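Subject: Re: [slow-travel] Hotel bathroom freebies, keep or leave?
Date: February 26, 2020

Re: the small boxes question
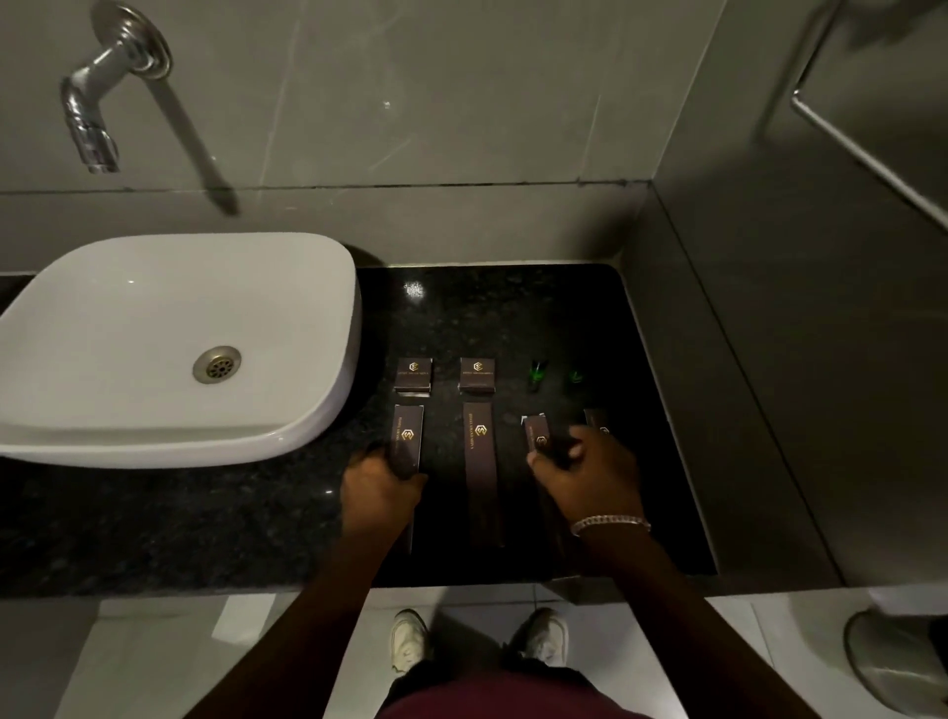
I come from a family of takers. My mother could furnish a guest bathroom out of her handbag, and at the cottage there is still a drawer of shower caps going back to a resort that has since become a parking lot. So I read the list's latest round on amenities with a professional interest. What wears me down is the packaging. You get four long skinny boxes, dark brown with a gold hexagon, lined up in front of two square ones in the same getup, and a person without their glasses has to work out which is the toothbrush and which is the comb by shaking them beside their ear. The two little green bottles at least have the decency to be bottles.

On Feb-something, a list member wrote:

> We've just had 2 nights at the Leinonen and came home with every
> single thing off the bathroom counter. My other half says this is
> theft. I say it's in the room rate. Also, does anyone use the
> sewing kit? And is it rude to take the ones you didn't open?

Not theft. The towels are theft, the robe is theft with a price list, and the kettle is a cry for help. Anything in a cardboard box the length of a toothbrush is yours.

As for the unopened ones, I used to leave them out of good manners, on the theory that the next guest would get them. Then I asked at the desk of the Ullmont in July and was told that anything that's been moved gets binned, opened or otherwise. I had moved all of it, because I wanted somewhere to put my glasses. Since then I take the lot. Other places may be more sensible, so ask before you quote me.

The sewing kit I have used once, on a coat button, in a taxi. The thread supplied was white, beige and a colour I'd call denture. The button is still on. I carry the kit everywhere now and have not lost a button since.

My system, for what it's worth. Everything goes in a cookie tin in the hall closet. When the tin is full I sort it on the kitchen table: toothbrushes and combs to the drop-in centre downtown (they'll take them sealed, in the box, and were very glad of them), soap to our own bathroom, and shower caps over bowls in the fridge, where they outperform plastic wrap by a mile. Last count was 22 toothbrushes, which says something about my year that I'd prefer not to look into. The razors I don't trust on any face I'm fond of.

Somebody upthread asked about the refillable wall pumps they've put in at the Busora. I know they're the right thing to do. I also know I stood in that shower with my eyes full of shampoo, pressing what I believed was conditioner, and it was body lotion. Bigger letters on the pumps would fix it, and I've said so on the comment card.

One practical bit for the carry-on people. Take the contents out of the boxes before you pack, flatten the cardboard and leave it in the wastebasket. I once brought home a toiletry bag that was mostly air and gold lettering.

Does anyone know if the drop-in centres out west take the little bottles as well? Ours will only have them if the seal's intact, and I've got a shelf of them giving me looks.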